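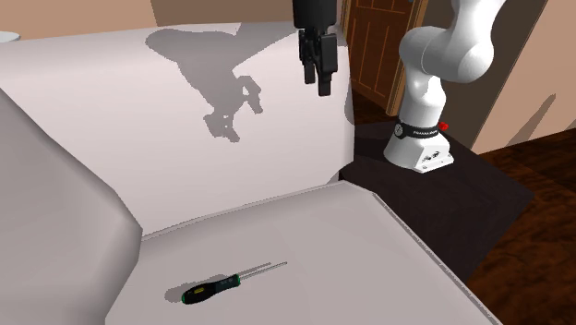
Nuria Wolde
Press and Customer Relations, Sendier

Sendier opens sofa repair service to all households in Landent

LANDENT, February. Sendier, the furniture workshop on Kumsa Street, informs that its home repair service for sofas and armchairs is now open to every household in Landent. Until now the service was only for customers who bought their furniture from us. From this month the brand and the age of the sofa are not important.

The service has the name Clisevora. A customer calls or writes to the workshop, explains the problem and receives a first answer by 5 p.m. of the next working day. If the repair is possible at home, an upholsterer comes with the tools and the materials. Larger work, such as a broken frame, is done in the workshop, and we take care of the transport in both directions.

The first visit costs 30 dollars. This amount is taken off the final bill when the customer decides to make the repair. Pensioners and students receive a discount of 10 percent on the labor. The discount does not include fabric or foam.

The most frequent requests we receive are for seats that have become too soft, for open seams between the seat and the back, and for legs that move. Many people live with these problems for years and then buy a new sofa, although the frame of the old one is still good. A sofa with a good frame can be covered again several times. We keep 70 fabrics in the workshop, and small pieces can be borrowed for a week to compare them with the color of the walls at home.
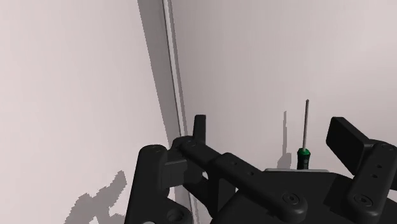

Evening course in small repairs

Together with the service, Sendier begins an evening course for people who prefer to make the work themselves. The course has five evenings, from 6:30 to 8:30 p.m., in the room behind the shop. The participants learn to tighten a leg, to close a seam by hand with a curved needle, to change the foam of a cushion and to clean light fabrics without leaving a ring. Previous experience is not necessary. Each person may bring one loose cushion to work on.

The course costs 70 dollars with materials included. The places are limited to ten for each group, and a second group will start if there is enough interest.

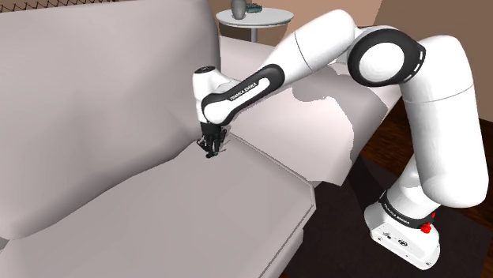 Bea from Landent, one of the first customers of the open service, wrote to us that she had already chosen a new sofa in the shop when her daughter convinced her to ask for a price first. The repair of the seat was much cheaper, she wrote, but she would have liked to know before that the foam needs a few weeks to become comfortable.

We have now added this information to the written offer.

Registration for the course and appointments for the first visit are made at the Sendier shop or by telephone, from 10 a.m. Journalists who wish to visit the workshop are asked to contact Nuria Wolde.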